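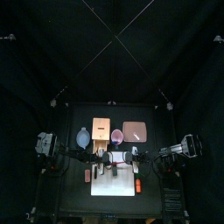

So I finally got to the Pandley open day, after missing it in March when my car wouldn't start and I sat on the drive eating my packed lunch by half past nine. September 2023 was a much better effort all round. I took the train to Saddale and then the little bus that goes round by the reservoir, and I was through the gates with a sticker on my coat before the tea urn had even boiled.

If you don't know Pandley, it's the old mill building on the Partington road, the one with the clock that's been stuck for years. These days it's full of small workshops and studios, and twice a year they prop all the doors open and let people like me wander about being nosy. I love being nosy. I'd gone mostly for the pottery on the ground floor (two mugs bought, one already chipped, entirely my own fault) but the bit I keep telling people about is upstairs, at Erska.

Erska look at everyday objects. That was how the lady on the door put it to me, and I nodded as if I knew what she meant. They keep a collection of ordinary stuff, kitchen things and desk things and so on, and they're interested in how it all gets picked up, put down, poured from and wiped clean. There are 1,862 items in the store cupboard! I asked if I could see the cupboard and yes, I could, and it was the best cupboard I've ever been shown. Shelf after shelf of jugs and spoons and soap dishes, all with little tie-on labels. I could have stayed in there till closing.

Then we went through to the work area, and I had a good long look at the table. It's a black table with black fabric walls round it, and against all that black the colours really sing. There was a light-blue plastic measuring cup that I wanted to take home on the spot, and a pink see-through bowl going a bit purply-blue near the bottom rim, which would look gorgeous with trifle in it. My mum had a set of bowls like that -- hers were green, and they came out for every birthday tea until the last one cracked. I got quite wistful over a bowl, which isn't like me.

The thing I couldn't work out at first was the wooden one. It's an upright box in pale wood with a small dark slot in the top, standing on a lower wooden base. I said money box. A boy next to me said it was a house for a very thin mouse, and I've decided I prefer his answer.

At the front was the whiteboard end of things, if I can call it that: a white board lying flat, with markers by it and a pink eraser to one side. I have strong feelings about whiteboard pens after a working life in a school office. They roll away, the caps vanish, and the one you grab is always the dried-up one. I gave my little speech on this to Cristian Mamani, who was showing our group round, and he listened very politely and then told me they'd got through 144 pens since they moved in. So I felt I'd found my people.

There was an orange bottle with a green cap on the table too, to the right of the board, and a flat tray in a sort of pinky brown. A woman in our group reckoned you could never find trays with properly rounded corners any more, and that set off a long chat about washing-up and the gunk that gets stuck in square ones. Cristian let us run on. I think he was enjoying it.

The tour was down as 30 minutes but ours was nearer an hour, what with the trays. Afterwards you could have a go at a sorting game on the landing, where you got a box of odds and ends and had to arrange them however made sense to you. I did mine by room of the house. The man beside me did his by size, very neatly, and then looked at mine and said "oh" in a way I'm still thinking about.

A few practical bits if you fancy going. Entry is free but the car park is £2 and the machine only takes coins, which caught out half the queue. The stairs are steep with a rail on one side only; there is a lift, but you have to ask for it at the desk. The café does a very decent cheese scone and had sold out of them by one, so get yours first and look round second. Erska only take small groups up at a time, and you put your name on a clipboard at the bottom of the stairs.

I missed the bookbinder altogether and only got five minutes with the weavers, so I'll be back in spring, car permitting. I've also been looking online for a light-blue measuring cup. No luck so far -- plenty of white ones, and one in a horrible mustard -- so if anybody spots one in the shops, please let me know!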